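Tresmont Issues Field Notice on Grip Force Fault in Dimby Handling Cells

Firmware correction available; operators asked to restrict wet-item tasks until installed

TRILTDALE, December. Tresmont today issued a field notice covering the Dimby tabletop handling cell, a single-arm unit used for sorting and transferring small household and sporting goods. The notice concerns a fault in the grip force controller that can cause the fingers to relax while an item is being held.

The fault was reported by two customer sites and reproduced at the company's Triltdale laboratory. In the affected firmware, the controller resets its force setpoint when the wrist camera link drops and reconnects during a hold. The fingers stay closed, but holding force falls to the idle value. Rigid items with a tapered body can then slide downward between the fingers. Soft or flexible items may rotate or come free.

No injuries have been reported. One site recorded a spill of water onto a work surface, after which the cell was shut down by the operator using the stop button. The arm, joint brakes and emergency stop circuit are not affected.

"The position reading was correct throughout, so the cell logged each hold as good," said Imani Makori, head of product safety at Tresmont. "The check we relied on was finger position. It needed to include force, and in the corrected firmware it does."

The fault is present in 42 installed cells. Tresmont has contacted each operator directly. Cells with a wired gripper encoder and no wrist camera are outside the scope of the notice.

Until the correction is installed, operators should:

Stop all tasks that move open containers holding liquid.
Limit arm speed to the setup value during transfers.
Keep hands out of the transfer area while an item is held.
Record any camera reconnect message and the time at which it appeared.

Firmware 4.2 adds a force check before each lift and holds the last valid setpoint if the camera link is lost. If the measured force does not match the setpoint, the arm stops in place and waits for an operator. Installation does not require removal of the gripper. A grip calibration must be run afterward.

"We chose items that differ in stiffness and shape," said Benedito Marinho, who leads handling tests at Triltdale. "A metal cup and a pair of swim goggles load the fingers in very different ways."

Service requests should be sent to Lucimara Sampaio, field service coordinator, with the cell serial number and current firmware version.

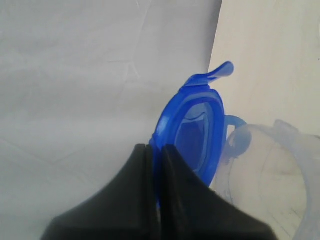
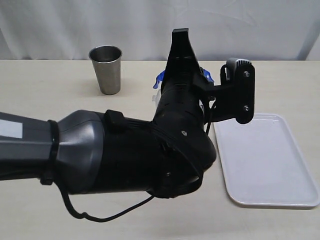
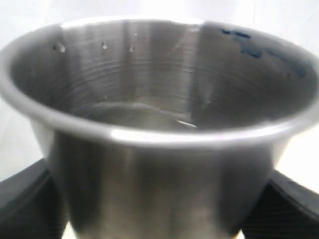 Handling work with swim goggles and a stainless steel cup. First and third pictures: the goggles and the cup between the gripper fingers. Second picture: the arm over the table, with the cup and a white tray.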